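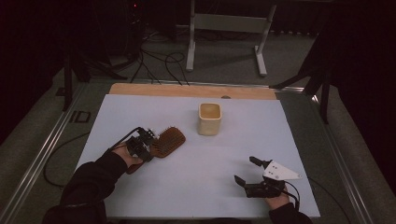
Fig. 1. Paddle brush and square cup, ready for the standing exercise.

Atier Home Skills - Course Notes
Unit 5: Brushes, Combs and the Cup They Live In
For the session on Sat 21 August

Welcome back! I have been looking forward to this unit since we started, and I know that sounds odd for a session on hairbrushes, but a dresser top can change completely in ten minutes and this is where it usually begins. Last time we sorted drawers. Now we come up to the surface, where the things you reach for every morning tend to spread out.

What to bring
One hairbrush (paddle, round or vented, whatever you use)
One comb
A cup or small container you already own, empty
An old toothbrush
A small towel

Please don't go out and buy a container first. A toothbrush cup, a mug with a chipped handle, a short vase - they all teach you something, and half the fun is seeing what everyone turns up with.

Part A. Choosing the cup

Look at the mouth before you look at the height. A paddle brush has a wide head, so it goes in handle down with the head resting above the rim. That makes it top-heavy, and a light cup with a narrow base will go over the first time you brush past it. I love a square cup for this job. The corners give a handle somewhere to settle, and a flat side can be pushed right up against a wall or a mirror.

Try the lean test. Put the brush in, let go, and see where it comes to rest. Then nudge the cup gently from each side. If it rocks, add some weight at the bottom (clean pebbles are good, and so are glass beads from the craft shelf) or choose a shorter brush to keep in it.

Pale containers show dust and hair right away. Some people hate that. I think it's wonderful, you always know when it needs a rinse!

Part B. Cleaning first

Nothing goes into the cup dirty. Lift the hair out of the bristles with the tail of a comb, starting at the edge of the head and working in. Then mix 1000 ml of warm water with a small squirt of shampoo and dip the old toothbrush in that, going over the pad in short strokes. Keep a cushioned paddle brush out of the bowl, because water gets in through the little air hole and stays there for days. Wipe with a damp cloth and lay it bristles down on the towel overnight.

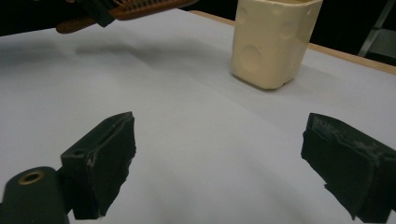 Combs are easier, and I always do mine last as a treat. A plastic one can soak for a few minutes while you rinse the cup. Run the toothbrush between the teeth from the spine outward, rinse, shake, and dry both faces. Wooden combs should not soak at all; use a barely damp cloth and a drop of oil now and then.

Part C. Placing

1. Clear the whole surface, even the things you plan to put back.
2. Set the cup down first, toward the back, on the side of the hand you brush with.
3. Comb in, teeth facing the wall.
4. Brush in, bristles facing away from the comb so they don't tangle.
5. Step back. Reach for the brush without looking. If your hand misses, move the cup and try again.

Step 5 matters more than it seems to. In the Suvarna group last August we had people shifting their cups a finger's width at a time, and then suddenly it clicked and the whole table was laughing.

Part D. Home practice

Leave the cup where you put it for a week. Each evening, note down what else has wandered into it: hair ties, pens, a nail file. Don't take them out yet! Bring the list along, it is our starting material for Unit 6 (small things and shallow trays).

Spare towels are in the Zileck cabinet by the door. Anyone coming over from the Ulus class can join straight in at Part B.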